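Chapter 4
Reading the Clouds

Before you start this chapter, go outside. Take a notebook, stay five minutes, and write down everything you can about the sky. Which part is brightest? Are the edges of the clouds sharp or soft? Is anything moving, and in which direction? Keep that page, because you'll come back to it in Section 4.3 and I think you'll be surprised how much weather you caught without knowing it!

People were reading clouds long before there were instruments to help. Farmers in the Su valley still have a saying that a sky "combed from the west" means the hay should come in by tomorrow night. When the Flerenberg weather station opened its logbooks to students, Tianyou Gu went through 300 daily entries looking for exactly that kind of sky, streaky high cloud arriving from the west. It showed up on 107 of those days, and rain followed within a day and a half on 85 of them. For a piece of folk wisdom that's a wonderful result (and a great start to an argument about the other 22 days, which we'll have in Section 4.5).

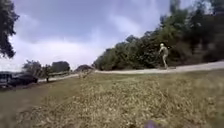 So what is a cloud? It's a huge crowd of tiny water droplets or ice crystals, each one small enough to stay up on the gentlest rising air. The droplets form when air cools until it can't hold all its water as vapor any longer. Air cools when it rises, and it rises for several reasons: the ground warms it, a hillside pushes it up, or a wedge of colder air slides in underneath. Each kind of lifting tends to leave its own kind of cloud. Slow lifting over a wide area spreads out flat sheets, the stratus family. Fast lifting in narrow columns builds the heaped-up cumulus. And very high up, where it's cold enough for ice, you get cirrus, which the wind pulls into long threads.

Once you know that, cloud names stop being a list to memorize. They tell you what the air has been doing, sometimes over a whole region, and you can read it from your own front steps.

Dehua Kong, who teaches the field course at Astau, has her students sketch the sky every morning in May before they're allowed to look at a forecast. Try it while you work through this chapter.

Words to know
condensation, dew point, stratus, cumulus, cirrus, front

4.1 Why Rising Air Cools
Pump up a bicycle tire and feel the end of the pump. It gets warm, since you've been squeezing air into a smaller space. Rising air does the opposite. The pressure around it drops, it spreads out, and its temperature falls.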